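Shared Rooms and Public Trust: The Case for Keeping the Fletville Meeting House in Common Use

Plornora Institute for Town Affairs
2020-12-14

The town of Fletville must soon decide what to do with its meeting house. The proposal now before residents would lease the building to a single tenant for a long term and move all public uses to rented space on the edge of town. The Institute has studied the proposal and respects the care with which it was prepared. We believe it should be declined.

The financial argument is easy to state. The building is old, the roof over the east hall needs work, and the rental income from public bookings does not cover the cost of heat and insurance. A single tenant would pay on a fixed schedule and would assume responsibility for routine repairs. On a balance sheet, the lease is the better choice in every year for which figures have been supplied.

A balance sheet, however, is a poor instrument for judging a building of this kind. The meeting house was raised in 1804 and enlarged in 1889, when the east hall was added at public expense. On both occasions the town recorded that the rooms were to be open to any resident with a lawful purpose. Those records do not bind the present town in law. They do show that earlier residents, who had far less money than we do, regarded an open room as a thing worth paying for.

What is lost when such rooms close is difficult to count. Neighboring Stonalside offers some guidance. After its hall was leased, the groups that had used it were offered space in a business park, 6 miles from the center of town. Several of them accepted. Within a short time most had stopped meeting, and those that continued drew mainly on members who owned cars. No rule excluded anyone. The distance, the lack of a bus in the evening, and the need to book through an outside office were enough.

It is sometimes said that public meetings have moved online and will remain there. The events of this year have given that view a good deal of support, and the Institute has held its own sessions by video since the spring. We are grateful for the means to do so. Yet our experience has been that remote meetings serve people who already know one another. They are much less suited to the resident who reads a notice on a door and decides to walk in.

Common rooms also carry the marks of the people who use them. A leased hall is normally kept to a standard finish, and users are asked to leave nothing behind. In a public building, the walls belong in some measure to everyone, and lettering, notices and children's work are allowed to stay up from one season to the next.

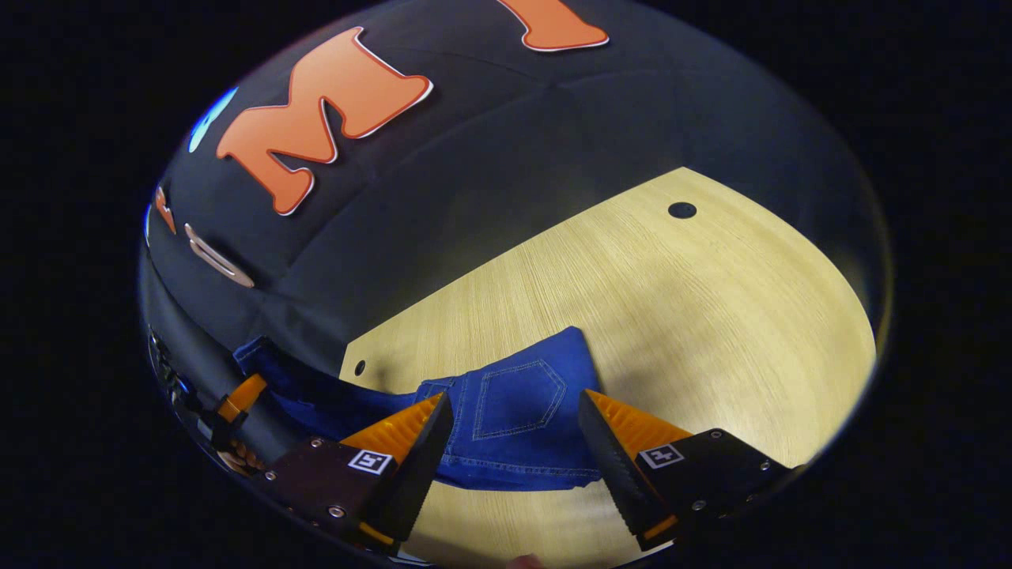
Orange lettering with a white outline, mounted on black padded panels.

Small matters of this sort have a bearing on whether residents regard a place as theirs. A person who has helped to put something on a wall is likely to return to the room, and is more likely to object when the room is threatened. Towns that complain of low attendance at hearings would do well to ask how many of their residents have any other reason to enter the building where hearings are held.

The Institute does not suggest that the meeting house can continue as it is. The present booking fees were set many years ago and fall unfairly on small groups, while commercial users pay too little. We recommend a revised scale of charges, with no fee for gatherings of fewer than 80 persons where no admission is collected. We further recommend that the roof be repaired from the capital fund and that the Ó Ceallaigh bequest, which was left for "the comfort of those assembled," be applied to the heating system. In our reading, the terms of the bequest permit this use without any further approval.

Should the town nevertheless prefer a lease, it ought to be short, and it ought to reserve the east hall for public use on fixed evenings at no charge. A tenant unwilling to accept that condition would be the wrong tenant for the building.

Written comments on the proposal will be received at the town office through the end of December. The Institute encourages all residents to submit them, including those who disagree with the position set out in this essay.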